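Robots & Automation > Hands-On Reviews > Grippers

We use cookies to remember your settings and count visits. Accept / Manage choices

Hastik two-finger grippers: four months with a matched pair

Posted May 15, 2021 by Mahtab Rashti

I have wanted to write this one up for weeks, and I kept putting it off because every time I sat down I found another thing to try with them! So, the Hastik parallel gripper. We bought two, one for each arm of our tabletop setup, and they replaced a pair of Bungate grippers that had done us good service and that I still have a soft spot for.

My main interest is two-arm work with ordinary household stuff. Bags, vases, battery packs, jars. One arm holds, the other does something useful, and the whole thing lives or dies on whether the holding hand keeps its grip while the other one pushes and twists. The Bungates were fine at picking up and putting down. Ask them to resist a twist, though, and they let round things spin in place, which gets old fast when your favorite test is a screw-top jar.

The Hastik fingers are big black angular plates that taper toward the tip, with a cross-hatched pad on the inside. I was skeptical about the pads (every maker claims theirs is the grippy one) but the pattern really does bite on smooth plastic. I ran our usual twist test with both brands on the same arm, same jar, same closing force. The Bungate slipped early and kept slipping. The Hastik held until I chickened out and stopped turning.

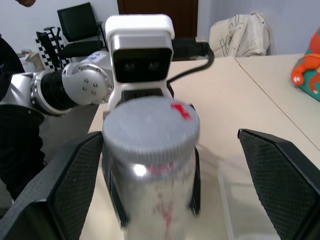 Wrist cameras matter more with a gripper like this than I expected. The plates are wide, so on a small object they hide a good part of what you're holding, and you end up leaning on the view from the other arm. Benoît Gaillard, who does most of our teleoperation, disliked that for the first few days and then stopped mentioning it. I'd still like a narrower finger option. With clear plastic you also get glare in the close view, and that's a lighting problem more than a gripper problem, but a wide black finger next to a shiny jar wall doesn't make the exposure any easier to set.

We swapped cameras partway through, too. The first set came off the old Gotinmont mounts and sat too low, so the fingertips filled the bottom of the picture. New white brackets brought the modules up and tipped them a bit, and now I can see the tips meet the object, which was all I ever wanted. If you buy these grippers, plan on fiddling with your mounts. Ours took three tries and a lot of small dark screws.

Cable routing is my biggest gripe. The lead leaves the camera housing and has to get back along the wrist somehow, and there's no channel or clip for it on the gripper body. We let it arch over to the wrist and it mostly behaves, but at the far end of the wrist rotation it pulls. Nghĩa Vũ wrote a soft limit into our controller so we can't go there by accident. It costs us a little reach and I haven't missed it.

Speaking of the controller, we run both hands through Erdős, and setup was a pleasure. Each gripper showed up on the first scan, took its ID, and homed itself. Position commands are smooth all the way down to tiny steps. Force is a setting from zero to 3000 in their own units, no conversion given anywhere in the manual, so I made a chart by squeezing a kitchen scale (very scientific). For jars I settled on 468. Higher than that and thin walls start to flex, lower and you lose the twist. Soft toys get 70, and they come back up looking like soft toys.

Two hands in one small space is where I had the most fun. Both grippers want to be at the lid at once, and with plates this size the fingertips get very close to each other. You learn to bring one in low on the body with the fingers closed around it, then open the other one wide and come in from the opposite side. Nga Trịnh is much better at this than I am. She lines up the second hand almost by looking at the gap between the upper finger and the lid, and she gets it on the first approach far more often than I do. My own habit is to come in too low and bump the other gripper. The tips have taken a good many of those bumps and there's no play in them so far, so full marks for toughness.

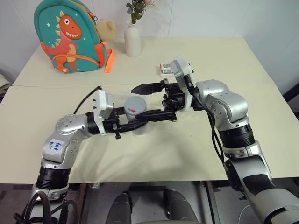

What I'd change

A narrower finger set, as I said. Some kind of cable clip. And please, a real unit for force! The release is a touch slow as well: there's a short pause between the open command and the fingers moving, long enough that you notice it when handing an object from one arm to the other. Fiona Galbraith thinks it's a firmware setting and has written to Hastik to ask. I'll add a note when she hears back, and if there's an update by September I'll rerun the handover tests properly.

Should you get them?

If you only do pick and place, the Bungates are lighter on the wrist and easier to see around, and I'd stay with those. For anything with lids, caps or knobs, get the Hastiks. Get two if you can. I've been doing bench work with one arm for years and having a second hand that holds on properly has made me want to come in early and try silly things with jars.

Next up is the Gotinmont three-finger hand, serial number 1871, on loan for as long as they'll let me keep it.

Back to top | Contact | © 2021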